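Looking After a Driveway Hoop and the Gear That Goes With It

By Catrin Hughes
Updated 8/31/25

We have had a Skakance portable hoop on the driveway through four winters and two teenagers. It has needed less work than I expected, but the small jobs do have to get done. I do most of them in September, before the school season starts.

Filling the base

Ours holds 45 gallons. Water is fine if you live somewhere warm. Here it freezes and splits the seams, so we switched to sand. Use dry play sand and a wide funnel cut from a milk jug. Tip the base a little as you go so the sand runs into the corners. Dry sand weighs more than water, so put the hoop where you want it before you start. Moving it afterward takes two adults and a lot of patience.

If you stay with water, drain it before the first hard frost and leave the plug out.

Rust on the pole

Check the joints where the pole sections meet and the bolts at the base. Surface rust comes off with a wire brush. Wipe the dust away with a rag and a little mineral spirits, let it dry, and brush on a coat of rust-stopping primer. I use the Erkilard gray because we already had a can. Two thin coats of outdoor enamel on top will last a couple of years.

Rust that flakes off in layers is a different matter. If you can push a screwdriver into the metal, replace that section.

Changing the net

A nylon net lasts us one season. Cut the old one off with scissors — picking at the knots is a waste of an afternoon. Hang all the loops on the hooks first, then pull each one down and through. Stand on a proper stepladder with someone holding it. Do not stand on the base. 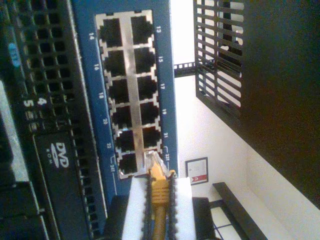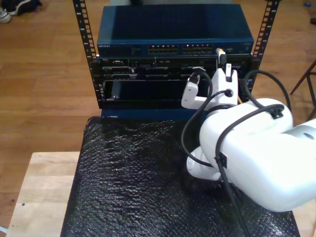 Keeping basketballs in shape

Store balls indoors. Heat in a closed car makes them swell and cold makes them go dead. For inflation, follow the pressure printed by the valve. Wet the needle before you push it in, or you may tear the valve. Glycerin from the drugstore works better than spit.

To clean a rubber ball, use warm water with a drop of dish soap and an old toothbrush for the channels. Leather and composite balls get a damp cloth only. Dry them at room temperature, away from the heater.

A ball rack from scrap

Mine is two lengths of 1x3 screwed to the studs, with bungee cords hooked between a pair of uprights. The uprights are 16 inches apart, which suits a full-size ball with room to get a hand in. Kids pull the bottom ball out through the cords and the others drop down.

Shoes and practice jerseys

Take the insoles out after practice and stuff the shoes with newspaper. Change the paper once if they are very damp. Skip the dryer — it loosens the glue.

Wash jerseys inside out in cold water with no fabric softener. For smell, soak them first for 30 minutes in a sink of cold water with a cup of white vinegar, then wash as usual.

Scuffs on the garage door

A melamine sponge takes off most ball marks. Try it on a low corner first, because it can dull glossy paint. Rinse with the hose when you are done.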